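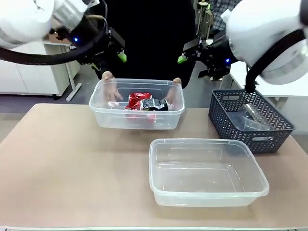

Unit 4. Handicap scoring and elapsed time

A handicap system lets boats of different size and speed race each other for one prize. Each boat gets a rating before the season, and the rating is applied to the time she takes to sail the course. The boat that finishes first on the water takes line honors. The boat with the lowest corrected time wins on handicap. The rating covers the boat as measured, with fixed gear aboard. Crew food is a different matter and would not change any rating in this unit. Sails, keel and rig do change it.

Time on distance

The rating is given in seconds per mile. Multiply the rating by the length of the course and subtract the result from the elapsed time.

Corrected time = elapsed time - (rating x distance)

Worked problem. The course is 21 miles. Hevgate is rated at 100 seconds per mile, so her allowance is 2,100 seconds. Kaver is rated at 300 seconds per mile and her allowance is 6,300 seconds. If Hevgate finishes an hour ahead of Kaver, the gap on the water is 3,600 seconds. The difference in allowance is 4,200 seconds. Kaver wins by 600 seconds, or ten minutes.

Time on time

The rating is a multiplier, and the distance does not enter into it. Corrected time is elapsed time multiplied by the rating. In light air this method usually treats slow boats more kindly, as their allowance keeps growing while everyone drifts.

Points to remember

Convert all times to seconds before you start. Most wrong answers last January came from subtracting minutes as if they were decimals.
Elapsed time runs from the starting signal for the boat's class - the moment she crosses the line does not matter.
Round only at the end.

For next class

Dromasik has an elapsed time of 3,812 seconds over a course of six miles and is rated at 100. Find her corrected time by time on distance. Hand your work to Elin Ellis.

Reading: Eirlys Dafis, course notes, section on starts and recalls.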